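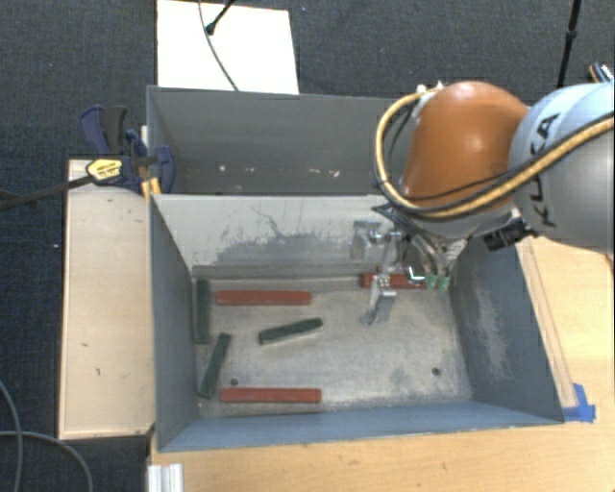 Materials Handling and Storage
Unit 4: Bulk density, void fraction and packing

Instructor: Kirsten Blöndal
Lab sections: Bahman Tehrani

Reading for this unit: course reader, chapter on granular solids, through the section on wall effects. The section on hopper flow is covered in Unit 5 and can be skipped for now.

4.1 Definitions

Particle density is the mass of one piece divided by the volume of that piece. Bulk density is the mass of all the pieces in a container divided by the volume they take up, air gaps included. Bulk density is always lower than particle density unless the pieces fill the space completely.

Void fraction e is the share of the occupied volume that is air:

e = 1 - (bulk density / particle density)

Packing fraction is 1 - e. Older texts use "porosity" for e. In this course porosity refers only to holes inside a piece, and the two must be kept apart in lab reports.

4.2 Effect of shape

Equal spheres poured into a large container settle at a packing fraction near 0.6. Gentle tapping raises this to a limit of 0.64 for random packing. Ordered packing of equal spheres reaches 0.74.

Long pieces behave differently. Define the aspect ratio as length divided by the longest side of the cross section. When bars are stacked by hand in parallel layers, the packing fraction can approach 1. When the same bars are dumped, they cross and bridge, and the packing fraction falls as the aspect ratio goes up. Cubes and short blocks lie between these cases.

Two results follow. First, a bulk density quoted without the filling method has little value for long pieces. Second, vibration reduces the volume of dumped bars more than that of dumped spheres, and the change continues over a larger number of cycles.

4.3 Wall effects

Pieces next to a flat wall cannot interlock with it, so the void fraction is higher in a layer about one piece thick along each wall. For small grains in a large container the correction is ignored. As a working rule, apply a correction whenever the shortest inside dimension of the container is less than ten times the longest dimension of the piece.

Sloped walls add a second problem. The cross section changes with height, so fill depth is not proportional to volume. For a container with a rectangular floor and four walls sloping outward, use the prismoidal formula:

V = (h / 6) x (A1 + 4 Am + A2)

where h is fill depth, A1 is the floor area, A2 is the area at fill level, and Am is the area at half the fill depth. Am is measured or calculated from the side lengths at that height. It is not the average of A1 and A2.

4.4 Worked problem

A container with vertical walls has a usable volume of 100 liters. It is filled level with dumped pieces of particle density 2 kg per liter. The net mass of the contents is 81 kg.

Bulk density = 81 / 100 = 0.81 kg per liter
Packing fraction = 0.81 / 2 = 0.405
Void fraction = 1 - 0.405 = 0.595

A value this low suggests long pieces or heavy bridging. For spheres it would point to a weighing error or a large hollow in the fill.

4.5 Sources of error in the lab

Tare weight. Weigh the container before each run. Dust left on the floor and walls is counted as product otherwise.
Leveling. Strike off the top with a straight edge in one pass. Repeated passes compact the upper layer.
Drop height. Hold it constant and record it.
Moisture. Damp pieces stick and raise the void fraction. Record air humidity.

4.6 Problems to hand in

1. Derive the prismoidal volume for a container whose walls slope outward at the same angle on all sides, in terms of the floor length, floor width, depth and angle.
2. Repeat the calculation in 4.4 for a net mass of 100 kg, and state which filling methods could produce the result.
3. Using the wall rule in 4.3, find the longest piece that can be tested without correction in a container with a shortest inside dimension of 81 cm.

Show units at every step. Problem 1 carries 4 points, the others 2 points each.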